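How to tell if a robot could do your chore: the gear-and-pin test

Every time I write about robots I get the same email. Can it do my dishes yet? Can it pack my orders? Lucie Thibodeau, who runs the shop floor at Clekdale, asked me a better one last October: could a pair of arms put small gears on pins all day so her crew could get on with something less dull? I didn't have a good answer, so I worked out a way to get one, and you can use it for almost any chore around the house or the shop.

Step 1. Pick one small piece of the job

Don't start with "assemble the gearbox" or "do the laundry". Start with one part going to one place. For Lucie's job that's a gear, a pin, and a hole in the gear that has to end up over the pin. If you're thinking about the kitchen, try one mug onto one hook.

Step 2. Lay it out so there's only one thing left to do

I like to have most of the job done already and leave the last bit. You get to watch the tricky part over and over without waiting through the easy stuff, and resetting takes no time at all (just lift the last piece off and plunk it back down somewhere new).

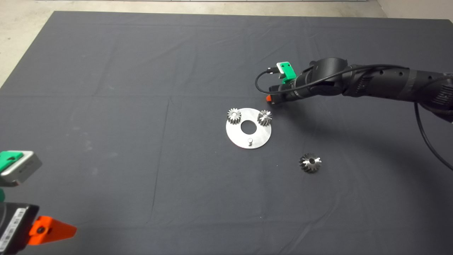 Two gears on, one to go. The bare pin is the target.

Put a cloth down first if you've got one. Shiny metal parts on a shiny bench are hard on cameras, and a dropped gear won't go skittering off under the fridge.

Step 3. Do it yourself, slowly, with two fingers

This is my favourite part and people always skip it! Pinch the gear between thumb and pointer finger, keep your wrist stiff, and try to get it over the pin. You'll notice you cheat. You feel the edge catch, you wiggle, you let it drop. Write down every one of those little cheats. Each is something the machine has to manage by sight, by touch or by plain luck.

Step 4. Decide what counts as a pass

Sitting flat and all the way down is a pass. Perched on top of the pin at a tilt is a fail, even if it looks nice from across the room. Do 10 tries per starting spot and don't stop early because you're having a good run. I've been fooled that way more than once.

Step 5. Move things around

Shift the loose part a hand's width. Turn the plate. Close the blinds. A setup that only works with the gear in one exact place is a fixture with a very expensive arm attached, and Lucie already owns fixtures.

Step 6. Count the floor space and the cords too
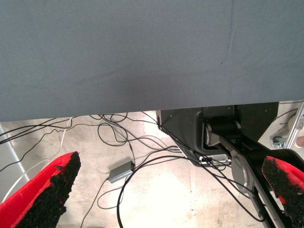
The arms are the part everyone gets excited about, but power and data have to come from somewhere, and in a working shop that means a cart wheel or a boot will find them. Measure the whole footprint, sketch where each cable will run, and leave yourself room to crawl in with a flashlight. If it's going in your kitchen, add a dog and a toddler to the sketch.

Step 7. Do the boring math

Time your own hands over a full batch. Lucie's usual batch is 900 gears, so a few extra seconds on each one eats a big chunk of a shift. Then add in the person who has to come over every time something jams.

So, can they do chores yet? My take is that one narrow, tidy, repeated job is worth testing now, and I'd happily spend a Saturday on it. A whole sink of dishes, no, I'd keep the gloves handy. If you run the test on a chore of your own, send me your pass counts and your list of cheats. I'm collecting them for a follow-up, and I'd especially love to hear from anyone who's tried it with socks.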